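Apuntes de asignatura > Robótica aplicada > Seguridad y fallos

Sesión 14. La parada que no paró

El caso de hoy ocurrió en octubre en la celda de Prulov. El robot empujó un objeto contra la pared del cajón y el programa, llamado Skelidov, continuó el movimiento. El registro muestra el aviso de fuerza en el ciclo 707 y la parada en el 1460. Entre los dos, el brazo siguió recibiendo órdenes.

Pido que lean el registro antes de buscar un culpable. En la clase anterior varios de ustedes escribieron «fallo del sensor», y el sensor había avisado bien. 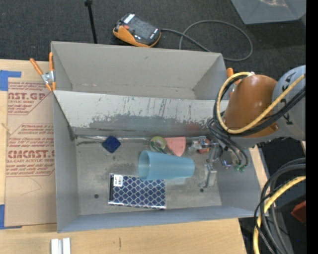

La causa fue un umbral mal guardado: después de actualizar Skimix, el límite de fuerza volvió a su valor de fábrica. Arwel Powell lo encontró comparando los dos ficheros de configuración. Un segundo punto son los cables. El amarillo y los negros rodean el eslabón naranja del brazo, y en un lazo así hay que comprobar la holgura en toda la trayectoria, también durante el retroceso. Esto último no está en el manual de Vallejo.

Para entregar: una página con la secuencia del fallo y una prueba que lo hubiera detectado. No es necesario programarla.

Relacionados
Sesión 13. Lectura de registros
Límites de fuerza y velocidad
Lista de revisión del cableado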